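Wollier Edge Log

Sharpening and use records for drawknives, spokeshaves and scorps kept at the Skimisville shop. Version 2.

What is in it

The main file is edges.csv, one row per sharpening. It covers 16 tools and 3,000 sharpenings. A second file, tools.csv, has one row per tool with its type, blade width, bevel angle as ground, and maker. Join the files on tool_id.

Columns in edges.csv

tool_id: short code written on the handle in pencil
wood: species worked since the last sharpening, in lower case
state: green, air dried or kiln dried
strokes: a count kept with a hand clicker, blank if the clicker was not used
stone: finest stone used, by grit number
strop: yes or no
feel: a score from 1 to 5, given before sharpening, with 5 meaning still cutting cleanly
note: free text

How the records were made

Each row was written on a paper card at the bench and typed in later, usually on a Tuesday. Where the handwriting could not be read the field was left blank. Spelling in the note column has not been fixed.

Most of the wood is red oak and hickory for chair spindles. Pine shows up for seats, mostly with the scorps. The two Gatti drawknives were used far more than anything else, so an average over the whole file is mostly an average of those two. Group by tool_id first.

Known problems

Feel is one person's opinion. It drifted over time, and early scores run high.

The Brunonard spokeshave was reground in June to a lower angle. Its old and new angles are both in tools.csv, under separate IDs ending in a and b.

Kiln dried stock was sometimes entered as air dried. Rows that have been checked say "state ok" in the note column.

Changes from version 1

Stroke counts are now whole numbers. Duplicate cards were removed. The strop column is new, and older rows were filled in from the notes where possible.

Use

Free to use and share. Please keep this file with the data. If you add tools of your own, start your codes with a letter other than W so they do not clash.
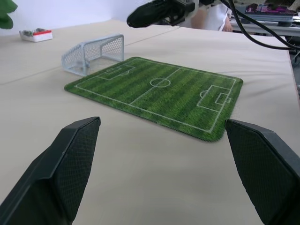 Send corrections with the tool_id and the row number, and they will go into the next version.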